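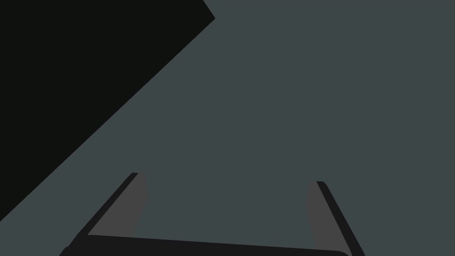
M. Chauhan

Chapter 4
The Season Order and the Episode Budget

Last updated: February

A scripted television series is commissioned in units. The unit is the season order, meaning the number of episodes a buyer agrees to pay for before production starts. Everything in this chapter follows from that number. It fixes how long the writers' room is open, how many weeks the stages are held, and how far the cost of a permanent set can be spread.

Two terms need to be kept apart from the start. The license fee is what the buyer pays the studio for each episode. The production budget is what the episode costs to make. In the deficit model, the license fee is lower than the budget, and the studio carries the difference until the series can be sold again in other markets. In the cost-plus model, the buyer pays the full budget and an agreed margin, and keeps most or all of the later rights. The two models lead to different decisions on the same script, as Section 4.3 will show.

The worked case in this chapter is Dristuteo, a half-hour comedy made by the studio Plinitz and sold abroad by the distributor Jondinard. The series ran for 61 episodes under the deficit model. The production file holds 113 budget documents, and the tables at the end of the chapter are drawn from them. 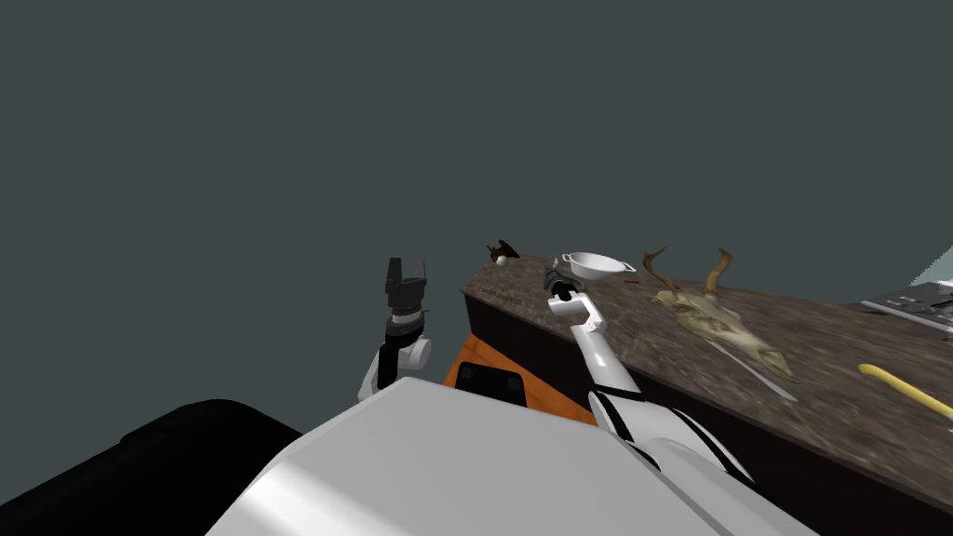
Figure 4.1. White robot, left arm raised. Computer rendering.

4.1 Pattern and amortization

The costs of a series fall into two groups. Pattern costs recur in each episode at close to the same level: crew wages, stage rental, regular cast, editing. Amortized costs are paid once and divided across the order. Standing sets, the title sequence and the theme music are the usual entries. A set charged to a short order weighs heavily on each episode. The same set charged to a long order can almost disappear from the episode sheet.

For this reason, a change in the order after the sets are built changes the cost of episodes already shot. If the buyer cuts the order, the amortized share must be recalculated and the earlier episodes restated. Contracts deal with this by naming a minimum order, below which the buyer pays the unrecovered amount directly.

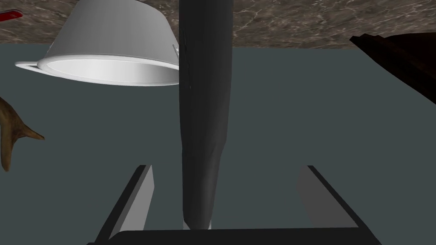

The pattern budget is normally approved before the first script is final. Individual episodes are then measured against it, and the difference is reported as a plus or minus. An episode with location work will run over pattern. An episode confined to the standing sets will run under, and writers are often asked to supply one late in the season to bring the total back into line. Small entries matter here as well. In a pattern budget stated to the nearest $1000, rounding alone can produce a visible variance by the season's end, so the ledger should be kept in exact amounts and rounded only for the summary page.

Section 4.2 sets out the standard account groups, above the line and below it, and assigns each to pattern or amortization.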